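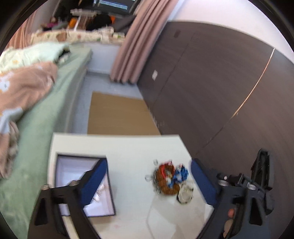
Issue 94

How to fold a fitted sheet (my way, anyway)

I grew up in Cusley, where Mum rolled hers into a ball and shoved it in the linen cupboard, so I came to this pretty late!

Lay the sheet on the bed, elastic facing up. Pop a hand into each of the two top corners, bring them together and flip one over the other so they nest. Do the same with the bottom pair, then tuck one lot of corners inside the other. You'll have a lumpy square with one curvy side. Fold the curvy side in, smooth it with your forearm, then fold in thirds both ways.

King size is a pain (I do mine on the lounge room floor). If the elastic's gone, give up and roll it. I store each set inside its own pillowcase, colour facing out, and that's saved me heaps of rummaging.

Next issue, August: doona covers.

Contact | © Wenitz Home Notes, July 2022 | Back to top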